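Fastgate opens its repair and reuse workshop to the whole of Stostonville

Households, schools and clubs invited to bring in tired desktop computers from September

STOSTONVILLE — Fastgate is delighted to announce that its computer repair and reuse workshop on the Grakside estate will open its doors to the public this September, after a long and very happy spell of working only for local schools. Anyone living in Stostonville will be able to bring in a desktop computer, have it looked over free of charge, and either take it home mended or pass it on to a family who could use it.

The workshop began in a single room behind the Fastgate parts counter, and those of us who were there remember how quickly the shelves filled up. It has since moved into the old Rissanen furniture showroom, which has a proper loading door, good big windows and (much to everyone's relief) heating. In its time with the schools, the team has returned 800 desktop computers to classrooms and homework clubs, and has stripped a good many more for memory, drives and power supplies.

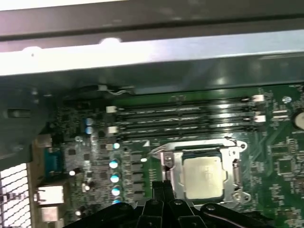

A desktop motherboard with its CPU socket open
Fastgate workshop

"People tend to come in rather sheepishly, with a computer that has been sitting under the stairs for years, and they expect to be told it's rubbish," said Orvokki Seppälä. "Very often it wants a good clean, a new drive and a bit of patience. I've been mending these machines for most of my working life and I still get a small thrill when one starts up again — I hope I always will!"

Repairs will be charged at the cost of parts plus a flat fee of £60, agreed with the owner before any work begins. Refurbished computers, each with a keyboard, mouse and screen, will be sold from the front of the shop for £79 and will carry a year's guarantee. Schools already signed up with the workshop will keep their present terms.

Visitors will also find a monthly evening class for beginners, starting at 6.30pm, where they can learn to fit memory, change a drive and clear the dust out of a fan. Tools are provided, and so is tea.

"We had four computers from Fastgate for our homework club and the children were thrilled," said Precious Mahlangu, who runs the club at Grakside. "I'm signing up for the evening class myself, so the next time one of them goes wrong I might even be of some help."

Bookings for the first classes can be made at the Fastgate parts counter. Owners are asked to bring the power lead along with the computer, and to copy any photographs or letters they would be sorry to lose before handing it over.

ENDS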